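The Load Behind the Wall

Kitchens in the older row houses of Lernthorpe were wired for a lamp, a radio and perhaps an iron. Most now run a toaster, a kettle and a microwave from the same pair of outlets, and the wiring has changed less often than the appliances. A review of the district's housing stock, finished in April, covered 1193 kitchens. In 593 of them, every counter outlet was fed by a single branch circuit.
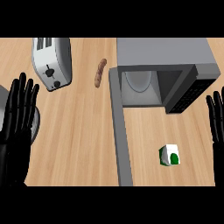 Hélène Grewal
Contributing Editor, Building Services

A branch circuit has a rating in amps, set by the cross section of the conductor and enforced by the breaker. Multiply the rating by the supply voltage and the result is the power the circuit can carry. On a 120-volt supply, a 15-amp circuit carries 1800 watts at its limit. Loads expected to run for three hours or more are usually held to 80 percent of that, or 1440 watts.

Heating appliances use up this allowance quickly. A toaster element is a plain resistance and draws its full current from the moment the lever goes down. A microwave is harder to judge. The figure on the front of the box is normally cooking power, and the input power on the rating plate is higher, often by half. Two appliances that look modest on paper can pass the limit together.

The breaker does not respond at once. A thermal-magnetic unit contains a bimetal strip that bends as it warms, and a small overload may take several minutes to bend it far enough to trip. A toaster cycle can be over by then. The circuit has been overloaded, the breaker has stayed closed, and the only trace is a little heat in the cable and at the terminals.

Terminals are where the trouble tends to begin. In Turnum, where a similar review took in 1613 outlets, inspectors removed the cover plates and checked the screws for torque. Up to 100 were loose enough to turn by hand. A loose screw raises contact resistance, and the heat produced there rises with the square of the current. Repeated warming and cooling then loosens the screw further. 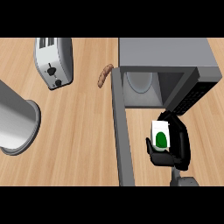

Radosław Lis would put the money into terminals before new circuits. He argues that a second circuit joined to worn outlets leaves the weakest part of the system in place, and that tightening or replacing the outlets in a kitchen takes less than a morning.

The Lernthorpe review recommends both, in stages. Outlets with spring-clamp terminals go in first, and a second 20-amp counter circuit follows when the walls are next opened. Where the panel has no free position, a subpanel is mounted in the hallway and fed from the main board.

Aluminum branch wiring is handled separately. It needs connectors listed for the purpose, and the review advises against any work on it until the full run has been traced and the panel schedule corrected.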